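Verketti Hand Kit

The Verketti Hand Kit is a hand-held gripper sold by Clusthorpe, a small maker of teaching tools for robots. A person carries it around and does ordinary chores with it, and the recordings are later used to train a robot arm to do the same chores on its own. It first went on sale in July, and it has found a friendly following among hobby groups and college labs, many of whom had never owned a robot of any kind before.

The kit was designed by Ermelinda Nogueira, who had spent years repairing sewing machines and wanted something that felt just as comfortable in the hand at the end of a long afternoon. It comes with a camera, a padded grip, a charger and 8 spare screws, and it costs $3475 with 18 months of service included. A cheaper version without the camera, called the Bollislow, was offered for a short time and is still fondly remembered by the people who managed to get one.

Cloth is where most owners like to begin, and the printed guide gives it six full pages – more than any other subject. Shirts are picked up from a heap, spread out, folded and put away, over and over again, with the heap made a little different each time.

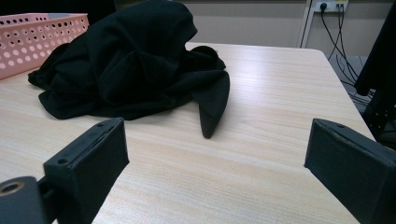 Dark clothing is treated in a chapter of its own, as folds in black fabric can be hard to make out on video, and the guide kindly suggests a pale tabletop and plenty of patience. Reviewers at the Tunstall workshop liked this chapter best, though they found the grip rather wide for smaller hands. A narrower one is now sold separately.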